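## Stuck lids: what the robots know

Most advice on stubborn lids comes from uncles. A change of source, then: the Skasico group has been training a two-armed robot in simulation to deal with a small capped bottle, and its write-up has more useful kitchen sense in it than my whole drawer of rubber grippers.

The method is trial and error on an industrial scale. The policy gets 3,000 simulated tries, is scored on each one, and keeps whatever habits scored well. The first lesson is to lift the bottle clear before you start wrestling.

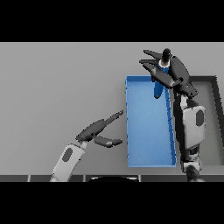 Rocío Lozano wrote in to say she has opened jars in midair for 30 years and never needed a simulator to tell her so. Fair enough, Rocío. The simulator was slower to catch on – its first 200 tries were mostly dropping practice.

**Hold low, turn high.** Policies that grabbed the bottle by the shoulder left no room for the second hand. Keep the holding hand down on the body and give the cap to the other one.

**Bring both hands to the middle.** Elbows out, work close in front of you. Reaching off to one side cost the robot its grip, and it has stronger wrists than I do.

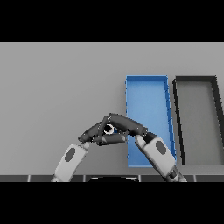
*Both hands in, fingers around the small stuff.*

**Take short turns.** Twist, let go, reset, twist again. The long heroic crank scored worst of all, a result I have confirmed independently with pickles.

**Mind the thumbs.** The better policies used them to brace, and let the fingers do the fussing.

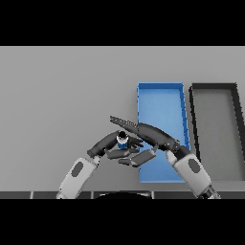

If the cap still won't budge after all that, run it under hot water and dry it well. The robot never got to try this, having no sink. The group plans 50 runs on a real bottle next, and I'll report back if they get anywhere with a honey jar.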